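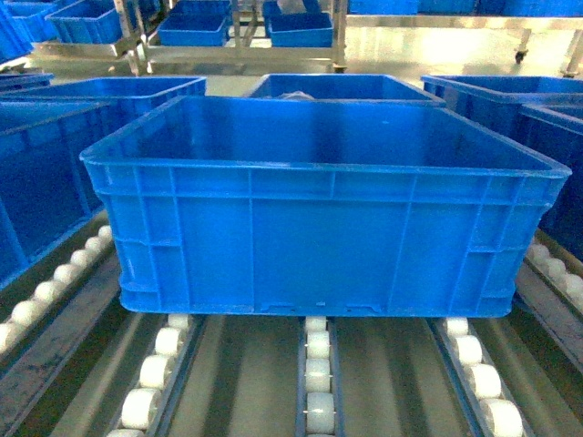
An empty blue crate on the rollers.

I've been buying my vegetables from the Sedora food co-op for years, so you can imagine how happy I was to hear it's finally getting a second pickup spot! It opens in February over in Bindton, in the old Morelli shoe store (the one with the green awning, next to the bank). If you live on that side of the river, no more driving across town for your onions.

The co-op has 1,944 member households now, and 400 of them live in Bindton, so I'm surprised it took this long. Pickup there will run from 3 p.m. until 7 p.m., and you can switch locations on the website whenever you like. There's a $30 deposit if you're new, same as before, and you get it back when you leave.

Now the part people keep asking me at the bus stop: yes, the eggs are coming too. I checked twice. Bread is still up in the air, because the bakery hasn't said if it can do a second drop-off.

Sign-ups for Bindton are open already and they're stopping at 1,000 households for the first season. I'm staying put at the old place, mostly for the parking.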